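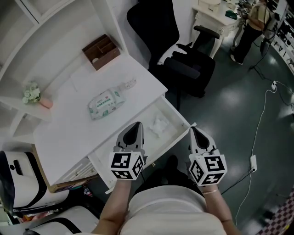 ## Ticket: right gripper pose jumps at the drawer, desk station

**Site:** Clalbridge
**Station:** 3 (white desk, drawer task)
**Equipment:** Wernard hand-held gripper pair, left and right, marker cube at the base of each
**Software:** Nartey tracker, Grarance session recorder
**Status:** Closed
**Closed on:** Dec 31, 2022

### Problem as reported

The right gripper's pose jumps sideways while the operator is working over the open drawer. The jump lasts a few samples, then the track comes back to where it should be. The left gripper is fine in the same recordings. The recorder doesn't stop and gives no warning, so the fault only shows up when the session is checked afterwards.

49 recordings flagged before the station was pulled from the schedule. The task is tissue in the drawer, wipes pack on the desk, both hands in use.

### First checks

- Restarted the tracker and the recorder. No change.
- Confirmed left and right were assigned to the correct cubes in the Nartey config. They were.
- Wiped all the cube faces with a dry microfibre cloth. No change. Please don't use the wet wipes from the desk on the printed faces, they lift the ink at the corners.
- Jaw opening readings on both units look normal through the full travel. The fault is in the pose only.
- Reseated the power adapters and checked the white cable for damage. Nothing found.

### Swapping things over

Traded the left and right units between hands and changed the assignment to suit. The fault went with the right unit and was there in either hand. That clears the operator's reach and the view on that side of the desk.

Then ran the right unit at another station with a different desk. Same fault, though less often. At this point I stopped looking at the lights and the floor cables.

### Bench test

Clamped the body of the right unit and pushed lightly on the cube with one finger. It rocked. You can't see it by eye from a normal working distance but you can feel it, and the live pose moves with it. The left unit does not rock.

Took the cube off. One of the mounting screws had backed out far enough that the cube was sitting on its locating pin and the remaining screw. There was no threadlocker on either screw. The build sheet calls for it on both — I can't tell whether it was missed at assembly or at the last cube change in July.

The pin hole in the cube has worn slightly oval. Fitted a spare cube, same marker set.

### Repair

1. Cleaned the old screws and the threads in the body, let them dry.
2. Fitted the spare cube on the pin. It should need a light press. If it drops on, the hole is worn and the cube goes in the reject bin.
3. Put a small drop of medium threadlocker on each screw, and tightened them a little at a time, alternating.
4. Left the unit overnight before use.
5. Ran the cube-to-tip calibration again. The old file does not carry over to a new cube, even with the same pattern.
6. Did the left unit the same way while the tools were out, keeping its original cube, and recalibrated it too.

Careful at step 5: Nartey will load the previous calibration if the new one is saved under a different name. I lost an hour to this. The first test after the repair looked worse than before, and the tracker was still reading the old file. Overwrite the existing file and restart.

### Still jumping, second cause

With the cube solid, the large jumps were gone but a small one was left when the right cube came in low over the drawer. Tracker exposure on this station had been set to 600. The other stations run 400. No note in the station file about who changed it or why. Put it back to 400 and the small jump went away.

### Verification

Ran the drawer task with the repaired pair, including slow passes low over the drawer and quick reaches to the back of the desk. No jumps on either side. Station returned to the schedule.

### Follow-up

- Finger test on both cubes added to the start-of-shift sheet for every hand-held pair.
- Flagged recordings stay out of the set. The cube was moving by an unknown amount, so a correction can't be applied.
- Spare cubes: one left. Reorder request is in with the workshop.
- Exposure value now listed in the station file.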